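Progress report to the Stura fund, June

Hi Tassanee, and hello to everyone else at Stura who gets this forwarded.

You asked for something shorter than the last report, so I'll try, though I do tend to run on. The quick version is that the web shop rewrite for Prumidance is moving along well, the shipping and returns pages are finally in words a customer can follow, and the adhesives catalog is behind where I wanted it.

Shipping and returns

When we started, the shop had four different pages telling people what happens if a parcel goes missing, and two of them disagreed with each other. Ifor sat down with the lot and boiled them into one page. It covers what we can send by ground, what needs the extra hazard paperwork, and who pays if a carrier turns a box around at the depot (us, if we packed it wrong). I read it aloud to Kittipong over the phone and he only stopped me once, at "consignee." We changed it to "the person getting the parcel."

The returns form went live on Monday. It used to ask for the order number, the invoice number and the dispatch number, and most people have one of those at best! Now it takes any one of the three and looks up the rest. The old form is still up for trade accounts, because their purchasing software fills it in automatically and I don't want to break that until everybody has been warned.

Privacy and cookie wording

The privacy notice is done in draft. Thongchai wrote it from scratch after we gave up on patching the old one, which had a whole section on fax marketing. The new one says what we keep, how long we keep it and how to get it deleted, and it comes to 7 short sections. I'd still like a lawyer to go through it before we publish, and there's a line for that in the budget you approved. The cookie banner has two buttons of the same size now. Sign-ups for the newsletter dropped a bit afterward, and I'm fine with that.

The catalog

Okay, the slow part. The plan was to have 363 product pages rewritten by now and we have 300. The ones left over are nearly all two-part epoxies and the retaining compounds from Gasis, and they're slow going because the cure times on the old pages don't match the supplier sheets. Thanakorn has been writing to Gasis page by page to ask which figure is right. They answer, bless them, but they answer in batches. I'd sooner be late than have somebody mount a pulley on the wrong number.

I've also started putting a "what people use it for" line on each page, with a short list of materials it sticks to and a short list of ones it doesn't. Customers kept calling to ask whether a threadlocker would be okay on plastic, and the answer was buried in a PDF. That line adds maybe a few minutes a page and I think it's worth every one of them. Kittipong says the phone has been quieter on that question already, but he hasn't been keeping a tally, so take it as an impression.
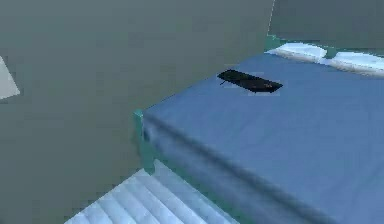

Money

We're inside the budget on writing and over on translation. The Mazandarani office quoted us per page and then the safety pages came out longer than the sample we'd sent, so that one is my fault. I've moved the unspent travel money across to cover it, which your grant terms allow as long as I tell you — so, I'm telling you. Nothing else has shifted. The receipts are in the shared folder, sorted by month, and the hosting bill is in there twice by mistake. Please ignore the second copy.

What's next

First job is the rest of the epoxy pages, then the lawyer's read of the privacy notice. After that Ifor wants to tackle the order confirmation emails, which still tell people to allow 24 days for delivery. I have no idea where that came from, and the warehouse doesn't either.

One thing I need from you: could you let me know whether the final report has to include the customer survey, or whether that can come separately? The survey won't be back until after the catalog is finished, and I'd hate to hold everything else up for it. Thongchai can send you the draft questions if you'd like a look before they go out. Phone is best in the mornings, and email is fine any time.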